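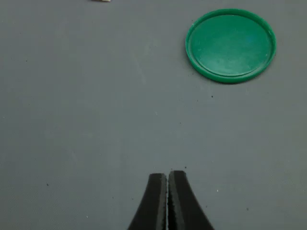

Gesudholm Bench and Table Mat, Gray

Item 1814
Sold by the each. Ships flat in a carton.

The Gesudholm mat is a plain work mat for craft tables, repair benches, potting benches and kitchen counters that get used for things other than cooking. It lies flat without clips or tape. The surface is matte, so a lamp directly overhead does not throw glare back at you, and small screws and beads are easy to find against it.

The mat can be used either side up. Both sides have the same finish. Most customers keep one side for glue and paint and the other for clean work such as sewing or paper.

Size and weight

Width: 34 inches
Depth: 2 feet
Color: gray
Corners: rounded
Edges: cut, not bound

The mat fits the Bavivholm folding table with a small margin on all sides. On the narrower Bavivholm wall bench it will hang over the front edge and should be trimmed. Use a sharp utility knife and a metal straightedge, and make several light passes. Scissors leave a wavy edge. Trimmed mats cannot be returned.

What it stands up to

White glue, wood glue and acrylic paint peel or scrape off once dry. Use a plastic scraper. Most water-based inks wipe off with dish soap if you get to them the same day. Permanent marker can be lightened with rubbing alcohol but usually leaves a shadow.

Light machine oil and grease will not harm the surface. Wipe up what you can with a dry rag, then wash the mat with warm water and soap.

Do not use acetone, lacquer thinner or paint stripper on the mat. They soften the surface and it will stay tacky. Epoxy and super glue bond to it and will take some of the finish with them when removed.

The mat is not a cutting mat. It will survive the occasional slip of a craft knife, but repeated cuts in one place will open up and collect dirt. If you cut a lot, put a self-healing mat on top.

It is also not a heat mat. A mug of coffee is fine. A soldering iron, hot glue gun or pan from the stove needs its own stand or trivet.

Care

Wash in a sink or tub with dish soap and a soft brush. Rinse and dry flat. Do not put it in a dishwasher or clothes dryer. Scuffs and pale streaks come with use and do not affect how the mat works. Melamine sponges will take some of them out but leave a slightly shinier patch, so try a corner first.

Store the mat flat or rolled loosely. If it has been rolled for a long time it may curl at the ends. Lay it out in a warm room overnight with a few books on the corners. Do not fold it. A fold leaves a crease that will not come out.

New mats have a slight smell when unpacked. Airing the mat near an open window for a day or so takes care of it.

Goes with

Yadav parts tray, shallow, with or without dividers
Yadav magnetic dish
Bavivholm folding table
Bavivholm table riser set
Gesudholm plastic scraper, item 431

The parts trays have rubber feet and grip the mat well. The magnetic dish has a felt base and slides, so set it toward the back.

Trays, table, risers and scraper are sold separately.

Common questions

Is it waterproof?
Water will not soak through the mat, but it has no raised lip, so a large spill will run off the edge and onto the table.

Can I leave it outdoors?
A covered porch is all right. In full sun the color fades and the mat gets stiff after a summer or two.

Will it mark my table?
We have had no trouble on sealed wood, laminate or metal. On fresh varnish, wait until the finish has fully cured. On waxed furniture, put a cotton cloth underneath.

Can I join two mats?
Yes. Butt the long edges together and run cloth tape along the underside.

Do you make it in other colors?
No. A dark green version was dropped and is not coming back.

Ordering and shipping

Orders placed before noon leave the warehouse the same working day. Up to 2 mats go in one carton. Larger orders are split and the cartons may arrive on different days. We do not ship mats rolled, even on request.

We take Amex and other major credit cards, and school purchase orders. Cards are charged when the order ships.

Returns

Unused, untrimmed mats can be returned in the original carton. Keep the carton until you are sure of the fit. If a mat arrives creased or with a damaged corner, send a photo of the mat and the shipping label and we will replace it. You do not need to send the damaged one back.

The warehouse is closed for stocktaking during the first week of July. Orders placed that week ship in the order they came in.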